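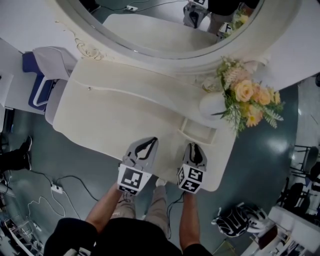
The white vanity with the scalloped edge.

How to get sticky rings and old polish off a painted vanity

I've cleaned up more painted furniture than I care to admit, and dressing tables are always the worst – hairspray, nail polish, candle wax, the lot. So here's how I do mine.

Start with plain warm water and one drop of dish soap on a soft cloth. Wipe, then dry right away. Half the time that's all it needs!

For hairspray film, I mix equal parts white vinegar and water, dab it on, and give it 7 minutes. Try it on the back of a leg first (my friend Melati skipped this and got a dull patch the size of a saucer).

Wax wants to be cold. Hold a bag of ice on it, then lift it with an old plastic card, keeping the card nearly flat.

Please don't use acetone on dried polish, it'll eat the paint. I make a paste of baking soda and water and rub in tiny circles with a fingertip. It takes ages – put a podcast on. Rinse with a damp cloth and dry again.

If the shine's gone afterward, a thin coat of clear furniture wax brings most of it back. Leave it overnight before you put your bottles back, and stick felt dots under the heavy ones.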